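2023-10-06, bench notes, switched strips

Back to the question of whether we want the small white strips with a switch per socket on every bench, or whether we want them because the catalogue made them look tidy. Fluvmont have quoted for 144. Jianhua is keen. I've been asked to be less grumpy and to write down what I think is wrong with them, so that is what this entry is for.

The sample has been on the low table with the pale board on it. Three sockets in a row, light blue trim, a little blue button above each one, grey lead coming off the right-hand end. I put it over on the left of the board and let the lead go off the far right corner, since that is how most people would end up with it whatever the drawing says.
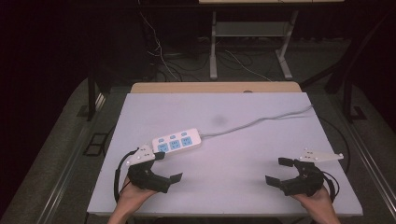
Praltance Workshop / Fittings & Bench Services / shared notebook

First complaint, and the one I'd put money on. The lead crosses the working area. Put the strip on the left and the supply on the right and you have a diagonal of grey cable over the part of the board you wanted. You can tuck it along the back, and Anqi did, and it looked very neat until she wanted the strip 500 mm nearer and it all came out again. The drawing that came with the quote shows the strip with no lead at all. I'd like to see the bench that was drawn from.

Lesego's answer is that the strip should be fixed down and then the lead can be fixed too. Fine, but then it is an ordinary bench outlet and we could have ordered ordinary bench outlets. The whole case for the strip was that it moves. I have asked which of the two we are buying and have not had a reply I could use.

Second complaint: the floor. It doesn't matter how pretty the strip is if what it plugs into is the usual heap of black and white cable behind the table. Nobody has quoted for that. Jinfeng says it is a separate job. It was a separate job when the Prerano benches went in as well, and I notice it is still separate. If we spend the money on top of the table and leave the carpet as it is, we'll have moved the nice-looking part to where visitors can see it and left the rest for whoever has to crawl under there.

Third, the plugs. I am suspicious of any strip where the sockets sit this close to one another. A slim plug is no bother. A chunky adapter is another matter, and most of what we plug in on these benches is chunky adapters. I want to know whether a big one in the middle socket leaves both neighbours usable. Jianhua says it does. He was holding a slim plug when he said it. Anqi is to bring the ugliest adapters from the drawer and try them in each position, and write down which socket gets lost, if any does. Until I see that list I am treating this as a two-socket strip with a spare hole.

She also thinks the direction the adapter body hangs matters more than the spacing. She may be right. With the strip lying along the back of the board a body that hangs towards you is in the way of your hands, and one that hangs away from you is in the way of the button. Try both, please, and say which is less bad. 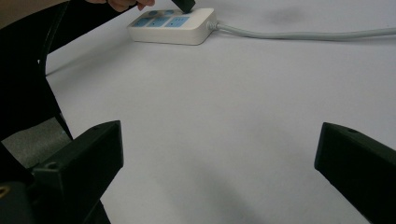

Sample strip on the board, lead to the right, before the adapter list was done.

Fourth, the buttons themselves. The sales sheet calls individual switching "intuitive". I don't find it so. The button is small, the same blue as the socket panel, and from a normal standing position I have to lean in to be sure which one belongs to which. Above each socket is logical if you are looking straight at the strip. Turn it end-on, as people will, and above becomes beside, and then you are guessing. Lanying disagrees and got it right every time I asked her, so it may be my eyes. I would still like somebody other than the two of us to try it, preferably somebody who hasn't heard either of us talk about it.

What I can't tell from a look at the outside is how you're meant to know a socket is off. I couldn't find anything about it in the paperwork either. If the only sign is how the button sits, then a glance from the doorway at the end of the day is no use and we're back to pulling plugs out, which we do now, with strips we already own.

Suggestions so far for telling them apart:
Numbers on the housing next to the buttons (Lesego). Cheap. The labels will come off in a month, they always do.
A different colour of trim per socket (Jianhua). Fluvmont say not for this order.
Write on the board beside the strip (Anqi). Works until the strip moves, and see above about moving.
Leave it alone (Lanying). She may win by default.

Fifth, minor, and I accept it is minor. The slots. Each panel takes a two-pin as well as a three-pin, with the two-pin pair to one side, so a two-pin plug does not sit in the middle of its panel. It looks off-centre because it is. That isn't a fault, but it does mean the room either side of a plug depends on which sort it is, and the adapter list needs a column for it. Anqi, sorry, I know you'd already ruled the page.
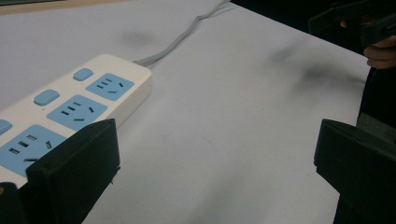
The same goes for the end where the lead comes out. Anything bulky in that last socket is going to be competing with the cable collar, or at least I expect it to be, and I'd want it tried with the strip pushed up against something at that end as well as lying free. Lying free on a clear board flatters it. There is always a tin of something next to the strip on a real bench.

White, too. I'm not going to go on about white. The board already has a smudge near the middle, and that is on a surface people are supposed to be careful with.

In its favour, because Lesego says I have to: it takes up very little of the board, and the rounded edges are kinder to a sleeve than the metal ones. I'd happily have one on my own bench. One is not the question though.

On the numbers. The quote assumes one strip per bench position and I don't believe every position needs one. The back row hardly plugs anything in. I went through the bench plan (drawer ref 1639) and found seven positions where I'd say yes today without any argument, and Jinfeng wants more than that but hasn't marked them. Please mark them on the plan in pencil. The last plan was marked in pen by three people and is now no good to anyone.

To do
Adapter list, each socket, both hanging directions, two-pin and three-pin kept apart. Anqi.
Ask Fluvmont about lead length, and whether there is a version with the lead at the other end. Lesego.
Ask them how off is shown. Me.
Button test with somebody from outside the group. Lanying to find a victim.
Floor cables: get a price, any price, so it can go on the same sheet as the strips. Jinfeng.

Nothing gets ordered before the November meeting. Jianhua has asked for the sample to stay out on the board until then so people can form an opinion. Agreed, provided it doesn't get used as the permanent supply for the kettle.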